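Search our shop
Enter a product name or item number
Go

Rotich Hardwax Oil for Tables and Worktops, Clear Matte

We've been selling wood finishes out of the Nomham shop for a long while now, and if you made us keep only one can on the shelf, this would be the one (the floor wax people would be cross with us, but there it is). Rotich is a blend of plant oils and hard waxes that soaks into bare wood and leaves a thin, tough layer on top. It goes on with a cloth or a short-haired brush, it doesn't smell nearly as strong as you might fear, and it leaves light woods looking like light woods.

That last part matters to a lot of you. We get more letters about yellowing than about anything else! Plain linseed oil is a lovely old thing, and we still sell it for tool handles and garden gates, but put it on a pale tabletop and you'll have a honey-colored tabletop by the following summer. Rotich Clear Matte has a very small amount of white pigment mixed in, which holds back the warm cast that oil gives to maple, birch, ash and beech. If you want the warm cast, and plenty of people do, ask for Rotich Amber, which comes in the same can with a brown lid.

What it's good for

Kitchen tables, desks, counters, shelves, bed frames, stair rails, children's furniture, and wooden bowls that hold fruit or bread. It also does nicely on veneer, so long as you go easy with the sanding. We wouldn't use it on anything that lives outdoors, and we wouldn't use it inside a shower room or on a chopping board that gets a knife every day. For boards, take a look at the Brurevholm Board Butter, which you can rub in again every few weeks without any fuss.

How far it goes

One can will give 2 coats to a good-sized dining table with a bit left over for touching up. Thirsty woods drink more on the first coat and hardly anything on the second, so don't be alarmed if half the can seems to vanish in the first ten minutes. If you're doing a long counter or a whole set of shelves, buy all your cans together so they come from the same batch. The batch number is stamped on the bottom.

Getting the wood ready

Most of the trouble people have with oil finishes comes before the can is even opened. Old varnish has to come off completely, every bit of it, including the little ridge under the lip of the table where everyone forgets to look. Start with a coarse paper if you must, work up through the middle grades, and finish with 180 grit. Please stop there. We know it's tempting to keep going until the top feels like glass, but very fine paper closes the wood up and the oil just sits on the surface and stays tacky.

Sand with the grain, vacuum well, then wipe with a barely damp cloth and leave the piece to dry overnight. You'll feel a little fuzz the next morning. Knock it off lightly by hand with the same paper, and vacuum again.

Putting it on

Stir the can slowly with a flat stick, right down to the bottom, where the pigment likes to settle. Don't shake it. Pour a small puddle and spread it thin, thinner than feels right, working along the grain in long strokes. Leave it for ten minutes or so and then buff off anything still shiny with a clean cotton cloth. Old bedsheets are perfect for this.

Let the first coat dry overnight with a window open. Put the second on the same way, only thinner still. You can set a cup on it the day after, but give it two full weeks before you scrub it or leave a tablecloth lying over it.

Please read this bit: cloths soaked in oil can heat up and catch fire by themselves. Lay them out flat outdoors to dry, or drop them in a metal pail of water, and never ball them up in the trash.

Looking after it

A soft cloth and warm water with a drop of mild soap will do for everyday cleaning. Keep spray cleaners and scouring pads well away. When a spot starts to look dry (it's usually wherever the breakfast plates go), sand that patch lightly and rub in a teaspoon of Rotich. You don't have to strip the whole table, and that's really the reason we're so fond of oil in the first place.

The details

Item number: 380
Finish: matte, clear with a touch of white
Apply with: lint-free cloth or short-haired brush
Clean tools with: white spirit
Store: upright, lid pressed down tight, away from frost
Also available: Rotich Amber, Rotich Satin, Rotich sample pouch

If you can't decide between matte and satin, order the sample pouches first and try them on the underside of your own table. Color on a screen only tells you so much, and two boards from the same tree can take oil quite differently. Orders go out from our Illstead warehouse, and we pack every can in its own box with a paper collar around the lid, a small change we made last October that we're rather proud of.

Contact us | Delivery and returns | © Nomham Wood Finishes | Back to top

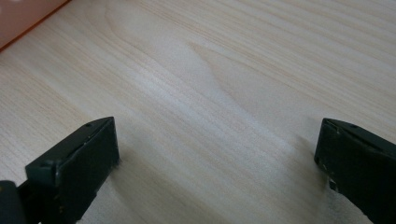
Pale wood with a soft swirl in the grain and a smooth, slightly matte look.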